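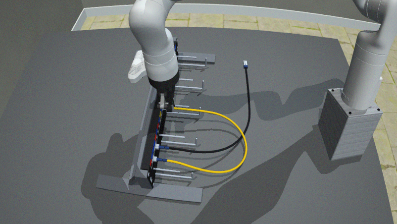 Is it worth holding off on a new laptop because of the supplier leaks?

My old one has 8GB of memory and a battery that gives up before lunch. Every site I read has picked up the same story from a "supply chain source" saying the next Msimang 16 inch goes into production in January, with a brighter screen and no price rise. I've been caught by this before. Two years ago I waited seven months for a redesign that was meant to be weeks away, and what arrived was the old model in a darker grey. Has anyone tracked whether these reports come true, or are we all reading one rumour copied eighty times? Budget is £1000, perhaps a bit over. Mostly spreadsheets, photo editing and far too many browser tabs.

Brynhildur Thoroddsen, Oltdale

Rónán Fitzgerald

Buy when the machine you own stops doing its job, and going by the battery yours has. I wouldn't move a purchase by a single day on the strength of that report.

Go and look at where the story comes from. I followed the links back through five sites last night and they all end at the same short item, which quotes one unnamed person at one parts maker. A parts maker might know how many panels it has been asked to quote for. It has no particular reason to know the shop price, and I'd want to hear how it came by one. "No price rise" looks to me like something a writer added along the way. It isn't in the first item at all.

Production in January doesn't mean a box on your desk in January either. There's shipping, then the launch, then the expensive version goes on sale first and the one you can afford turns up later. I've seen people on here wait for a model and then wait again for the cheap one.

What I'd do with your money is look at the current 16 inch from the maker's own refurbished page, and check that the battery is new and the warranty is the full one. Get 16GB of memory. Photo editing and tabs will eat 8 however nice the screen is, and on most thin laptops you can't add more afterwards. I'd put the brighter screen well down the list unless you work outdoors.

If the new one does appear and it's as good as they claim, the return period may cover you. Read the terms before you open the box, as some shops are much meaner than others about opened computers.

KomholmKev

dont listen to the doom and gloom, the leaks are usually right. they got the last phone spot on, colours and everything. I'd wait, why pay full price for old tech

Rónán Fitzgerald

They had the colours a week before launch, when the cases were already in the shops. The same site also promised a folding model that year, and I've yet to see one.

Morham_Repairs

Before spending anything, find out what a new battery costs for the one you've got. We do a lot of these and people are often surprised. It won't fix the memory, but it gets you through to whenever the thing is really on sale, and then you can read reviews by somebody who has held it. Ask whether the part is original or a copy. Be wary of any copy that claims a much bigger capacity in the same size case, I've opened a few and didn't think much of them.

If you post the exact model from the underside I can tell you whether the battery is glued in.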